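컴퓨터 속에는 무엇이 들어 있을까?

책상 옆에 놓인 네모난 컴퓨터 본체의 옆판을 떼면 여러 가지 부품이 보입니다. 부품마다 맡은 일이 다릅니다.

메인보드
가장 넓은 판입니다. 다른 부품들이 모두 여기에 연결됩니다. 판 위의 가느다란 선을 따라 전기 신호가 오갑니다. 초록색이 많지만 검은색이나 파란색도 있습니다.

CPU(중앙 처리 장치)
계산을 하는 부품입니다. 납작하고 네모난 모양이며, 메인보드의 소켓이라는 자리에 끼웁니다. 소켓에는 CPU를 눌러 주는 금속 틀이 있습니다. CPU를 꺼내려면 이 틀을 먼저 들어 올려야 합니다.

메모리
지금 하고 있는 일을 잠깐 적어 두는 곳입니다. 길쭉한 막대 모양이고, 나란히 있는 긴 홈에 꽂습니다. 전원을 끄면 적어 둔 내용이 사라집니다.

하드 디스크
사진, 숙제, 게임을 오래 보관하는 곳입니다. 전원을 꺼도 내용이 남습니다. 본체 안의 금속 칸에 넣어 고정합니다.

그래픽 카드
화면에 나올 그림을 만듭니다. 메인보드에 있는 확장 슬롯에 꽂습니다.

전원 공급 장치
벽의 콘센트에서 온 전기를 부품이 쓸 수 있는 전기로 바꿉니다. 겉은 금속 상자이고, 전기에 관한 주의 사항이 적힌 스티커가 붙어 있습니다. 이 상자는 어른도 함부로 열면 안 됩니다.

본체를 열어 보고 싶으면 꼭 어른과 함께하세요. 먼저 컴퓨터를 끄고 전원 코드를 뽑습니다.
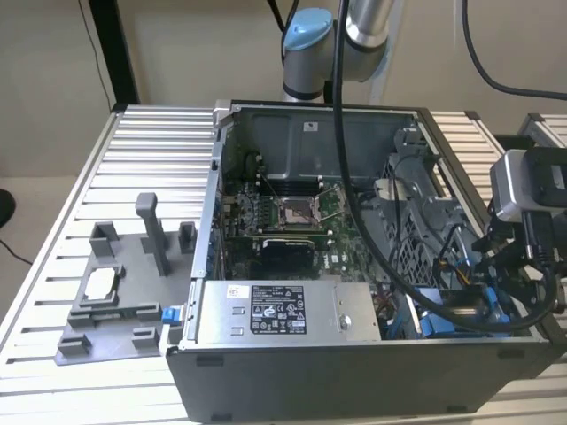
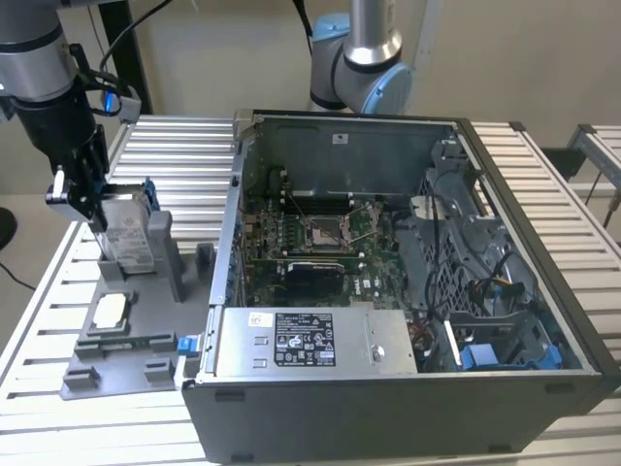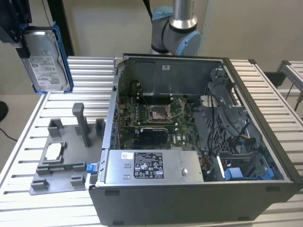

옆판을 떼어 눕혀 놓은 본체입니다. 세 사진 모두 CPU 소켓이 비어 있습니다.

컴퓨터를 오래 켜 두면 왜 따뜻해지나요?

부품에 전기가 흐르면 열이 나기 때문입니다. 그래서 많은 컴퓨터에는 바람으로 열을 식히는 팬이 들어 있습니다.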